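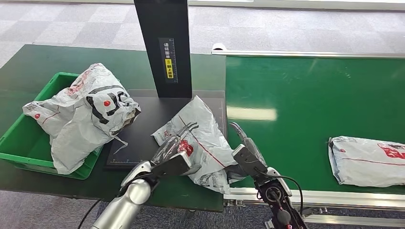

The Parcel for Zoltura

Rain again. The kind that gets in at the collar. She had the envelope under her coat and the 155 was late, and when it came it went right past the stop with its lights off. So she walked.

Down past the cannery, past the Fallahi bakery with its shutters half down. Bread smell. No time. The ferry to Zoltura went at two, and if it went without her there wasn't another until the weekend, and by the weekend her father would have signed the house over. Maybe he had already. He wasn't answering. He never did answer, he let it ring and looked at it.

She ran the last bit, the hill down to the harbor. Shoes full of water.

The man in the ticket booth didn't look up.

"Zoltura," she said. "One. Please."

"Boat's full."

"It can't be full. It's a Tuesday."

"There's a wedding." He turned a page of something. "Forty of them. With a band."

She could hear it then. A tuba, somewhere under the tin roof, going up and down the same three notes. A lot of wet people in good clothes. A child in a yellow dress sitting on a drum.

"I don't need a seat," she said. "I'll stand. I'll stand outside."

"Can't do it."

She thought about crying, decided agianst it. Took out the envelope instead and put it flat on the counter. Brown paper, her mother's handwriting on it, the long loops. Her mother had been dead since August. It had been in the sewing box the whole time, under the zippers. To be read before anything is sold. That was all it said on the front.

"Then can this go? Just this. Somebody on the other side could carry it up. It's the blue house, over the church."

Now he looked up. Read the front. Read it again, slower.

"That's the Tetetach road," he said. "The blue house."

"Yes."

"With the fig tree."

"It was. He cut it down."

"He cut it down?" The man seemed more upset by this than by anything else so far. He took off his glasses. "When I was a kid we stole from that tree. Your mother used to come out with a broom. Then she'd give us a bag to put them in."

She hadn't known that. She stood there with water running off her nose and hadn't known it. What else. There had to be a hundred things like that, sitting in other people's heads in other towns, and no way to go around and collect them.

The horn went. One long.

"I'm not supposed to," he said, and was already up, already pulling his jacket off the hook. "Come on. Come on, leave the umbrella, it's broken anyhow."

Out the side door, along the wall, ropes everywhere. The wedding was going up the ramp in a clump, everybody holding everybody's hem. He shoved her in behind the tuba. Said something to the deckhand, who shrugged.

"She's with the band," he said.

"What does she play?"

He looked at her. She looked at the envelope.

"She turns the pages," he said.

The deckhand thought that over. Rain coming sideways. He waved her on.

The crossing was bad. Half the wedding was sick before they got past the Nivik light, the other half sang. Somebody gave her a towel and somebody else gave her a sugared almond in a twist of net, and the girl in the yellow dress fell asleep against her arm like they'd known each other for years. She didn't open the envelope. It wasn't hers to open. She held it up to the window once, only once, and saw there was just the one sheet in there, folded in half. Not even a full page by the look of it.

Two lines maybe. All that and it was two lines.

At Zoltura the band went off first, playing. She went with them as far as the square and then cut up behind the church, where the steps were, slick and green. Her breath going. The lamp was on in the kitchen of the blue house. There was a car outside she didn't know, a clean one.

And next to the gate, where the stump was, a shoot. Thin as a pencil. Two leaves on it. Somebody had put a stick in the ground and tied it up with a piece of blue yarn so the wind wouldn't take it.

She stood looking at the knot. He tied his boots like that, twice round and then under.

Then she knocked.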